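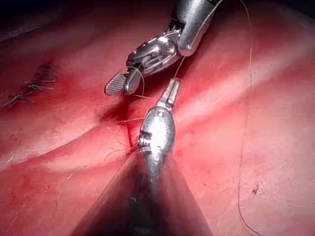 Fig. 1. Two-instrument suturing on tissue, with four stitches already in the line. Tabled under item 2.

Grimley Group, suturing project
Minutes of the methods meeting, 19th August

Chair: Ville Vuorinen
Minutes: the person who arrived last, as per standing rule

1. Minutes of the previous meeting

Approved with one correction. The word "autonomous" in the March summary is to read "mostly autonomous." The author of the original wording asked that his objection be recorded. It is recorded.

2. Results from the thread-handling runs

The chair put Fig. 1 on the wall and left it there through the coffee, which shortened the coffee.

The full set now stands at 327 attempted stitches. Drollis, the policy trained on whole demonstrations, completed 181 of them without a person taking over. Everyone agreed that this is better than March and that it is not a number to put on a poster.

Discussion of where the rest went. Most takeovers came at the handoff, with the strand held by one instrument and the other coming in for it. The needle pass itself is no longer the main trouble, to the visible disappointment of those who spent the spring on the needle pass.

It was pointed out that the wrist view has a lot of bright metal in it and very little thread. A pale strand against shiny jaws is hard for the model to find, and a strand against red tissue is only somewhat easier. The chair asked whether a person could label it reliably. Two people tried on the wall with a laser pointer and picked different ends.

Agreed: label disagreement is to be reported next to the model's error in the draft, and in the same size type.

3. Splitting the task

Proposal to cut each stitch into phases (drive, pull through, wrap, cinch, trim) and train a small policy for each, with Holix deciding when to switch. A trial on held-out runs gave fewer takeovers in the wrap and more in the cinch. One member called this a wash. Another called it a finding. Both words were struck from the draft pending more runs.

The worry about Holix is that it switches on how the instruments are posed and pays little attention to the thread. When the loop slips off the jaw it carries on to the cinch with great confidence and nothing to tighten. A check on thread tension before each switch was suggested. We do not measure thread tension. Discussion continued for some time as if we did.

Agreed: estimate slack from the image, taut or not taut, and nothing fancier until that works.

4. Scoring

The present score counts a stitch as done when the knot holds and the tails are cut. Spacing and tail length are ignored. The chair held that a crooked row of sound knots should not get full marks. Carried, with one abstention from the owner of the current leaderboard.

Old runs will be rescored by two readers who have not seen the policy names.

5. Storage

The Montoya drive has 14 gigabytes free. There was a silence. Duplicate exports are to be deleted by whoever made them, and the chair looked at no one in particular.

6. Actions

Vuorinen: revise the scoring sheet and circulate it.
Labeling pair: relabel the handoff clips separately, no laser pointer.
Holix team: taut/not taut check, then repeat the held-out runs.
All: clear exports from Montoya.

7. Any other business

Request for a second kettle. Deferred.

Next meeting when the rescoring is in.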